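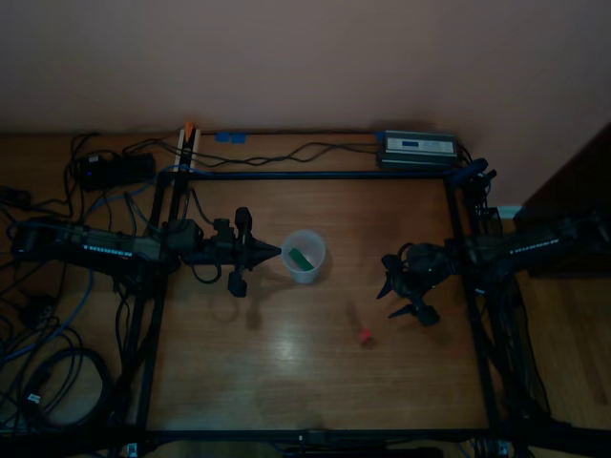
The table, with the cup and the green block. Cables are at the back and on the left.

Workshop and Hobby Rooms > Tables and Surfaces
Topic: Glossy wooden table, cables everywhere, where to begin?

lindenboard wrote:
Hello to all. I have a question about my table and I hope this is the correct section. The top is wood with a warm brown color, and I treated it in July with two coats of Posside hard oil. I like the color very much, but the top became more glossy than I expected. When the light comes from above there is a pale spot near the middle, and small parts are difficult to see in it. The little red piece is lying very near this spot.

The second problem is the cables. They lie across the back between the power strip and the power supply, and on the left side there is a big pile of them. I would like to put this in order before the winter, but I do not want to drill into the wood. My budget is small. What would you do first, the surface or the cables?

oldvise_14 wrote:
Cables first. You can't sand properly with that heap on the left. Pull everything out, lay it on the floor, and put back only what you use. I bet you have 3 cables in there that go nowhere.

For the gloss I would leave it alone. Oil gets duller with use.

kettle_n_clamp wrote:
I don't agree about leaving it. Mine did not get duller in two years, it only got shiny in the places where my arms rest. Take a 2000 grit pad, go very lightly with the grain, then wipe with a dry cloth. It takes the mirror away and the color stays.

oldvise_14 wrote:
2000 is a polishing grit. You will make it more shiny, not less.

kettle_n_clamp wrote:
On lacquer, maybe. On hard oil it worked for me. Try it on the underside first if you are worried.

lindenboard wrote:
Thank you both. I will try it on the underside, this is a good idea. For the cables I looked at the Ketasus tray, the one that hangs under the table with clamps, so there is no drilling. Does somebody know if it holds a heavy power strip?

I also forgot to ask about the cup. I use a white plastic cup for small parts, because I can see a little through it and I know what is inside without lifting it.
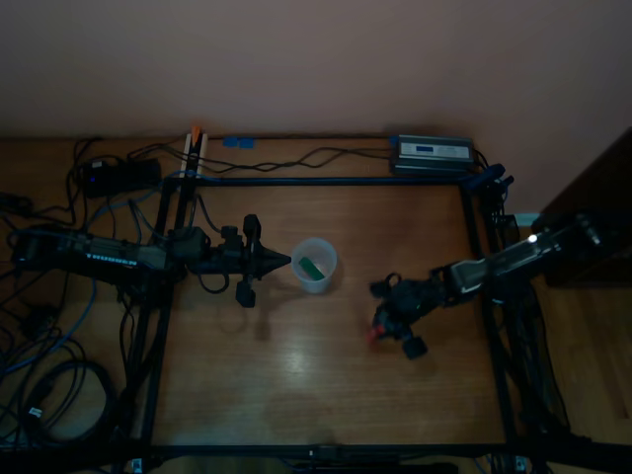
It is light, and I am afraid that one day I will push it over with my sleeve. The green block already stands diagonally in it, and when I put in something longer it will be worse. Should I take a lower box, or is there some way to make the cup heavier? I would prefer to keep the cup – I am used to it.

marrowfat wrote:
A flat washer glued under the bottom. Costs nothing. Or a thin cork mat under the cup, which is also kinder to your oil.

oldvise_14 wrote:
Low box. A cup is for drinking.

marrowfat wrote:
I have kept screws in cups since I was a student and I still have all of them. The screws, I mean.

furtuna_shed wrote:
About the tray: I have the Ketasus one and it holds my power strip well, but the clamps need a free edge at the back. With a rail along the back of the table you should measure first. The Deltis one is narrower and a bit uglier. I bought mine in the small shop in Furtună and they let me return the first size, so ask about that before you pay.

Also use fabric ties and keep a bit of slack in every cable. I made mine too tight and had to open them all again.

lindenboard wrote:
This is very useful, thank you. I will measure behind the rail tomorrow. Cork mat and fabric ties are on the list, and I will write again when I have tried the pad on the underside.

kettle_n_clamp wrote:
Lightly! And with the grain.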